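A hand for the fiddly stuff: my afternoon at Clerero's open day

I'd gone to Nestberg in July mostly for the free coffee, and because Valley, the little firm on the upper floor, had promised to let visitors stand right beside their robot while it worked.

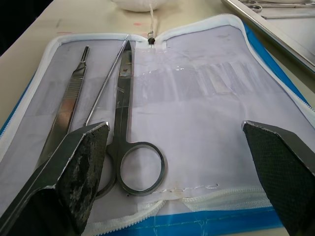

It's a good deal quieter than I expected! I'd pictured a factory roar (blame the films) and got something closer to a fridge humming. The job was dissecting tools: scissors, scalpel handles, probes, all that thin shiny stuff you may remember from biology lessons. The team call the arm Lambert, and after an hour so did I.

Steel is a pain, they told me. It throws back the light and the colour of whatever's near it, so the camera at the wrist can get terribly muddled about where a blade stops and the lining starts. They've practised with almost 200 kits so far, and they talk about the awkward ones the way my aunt talks about her neighbours.

My favourite bit was the question session at 2, when a boy near the front asked whether it could cut his hair. No, came the answer, very firmly. He looked crushed.

I stayed far longer than I'd meant to, leaning on the rail with a cold coffee and asking daft questions about grip pads. Then I missed the 43 bus and walked back down the hill, still wondering how you'd teach anyone to pick up a probe.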